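Notes from the Stalls
The Prornimthorpe Playhouse newsletter, May 9, 2026

The Lamplighter's Daughter comes to the main house

We have been trying to get Dromier to Prornimthorpe for longer than I care to admit, and I am so pleased to be writing this at last. The company arrives with its new touring piece, The Lamplighter's Daughter, and if you have only ever heard people talk about their shows in the interval queue, please do come and see what the fuss is about. I caught it on a wet night at Zondonwood earlier in the spring and drove home with the windows steamed up and the tunes going round and round.

The story is a simple one. A girl in a harbour town takes over her father's round when his eyes begin to fail, and one by one the lamps she lights start telling her things about the houses they stand outside. Some of it is very funny (there is a lamp outside the bakery with strong opinions) and some of it caught me rather off guard, particularly the last stretch, when she goes back to the one lamp she has been walking past all evening. I won't say more than that. The cast sing, play and shift all the scenery themselves, and there is a fiddle part that I would happily have listened to on its own.

It runs for 90 minutes with no interval, so do see to drinks and coats beforehand. The bar will be open from an hour before curtain up, and you may take your glass in with you so long as it's one of the plastic ones. I'd say it suits anyone from seven upwards. There is a thunderstorm near the middle, which is loud, and the house goes properly dark for a little while, so younger ones may like a hand to hold. Mine is available if I am ushering that night!

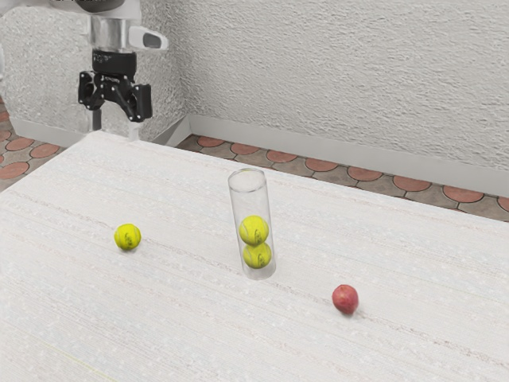 Booking and seats

Tickets are 13 pounds each, the same price wherever you sit, and you can book at the box office window, by telephone or through the website. Members' booking is already open. If your membership has lapsed and you'd like to renew before you book, the box office can do both in one go, and it takes hardly any time.

A word about where to sit, as I am always asked. The front row of the circle is lovely for this one — the floor of the set is painted like a map of the town, and from up there you can follow the girl's route along it. Down in the stalls you get the faces, of course, and the fiddle. The seats at the far ends of rows A and B lose a little of the left-hand side, so we are holding those back until the rest have gone.

There are two relaxed performances, both matinees, with the lights kept a little higher and the thunder turned well down. You can come and go as you please, and nobody will mind a bit of chatter. We have two wheelchair spaces at every performance, each with a companion seat alongside, and these are best booked by telephone so that we can make sure the ramp is out and ready for you.

Supper next door

Ametepe, the café on the corner, is keeping its kitchen open late for the whole run and doing a pre-show supper of soup, a hot pie and something sweet. I have had the leek pie more often than is sensible. They do ask that you book a table, and that you mention you are coming to the theatre, so that they can get your plates to you in good time.

And lastly, the cloakroom is still looking after a great many umbrellas, a child's green wellington and a very nice tartan scarf from the spring concert. If any of them are yours, do ask at the box office when you collect your tickets.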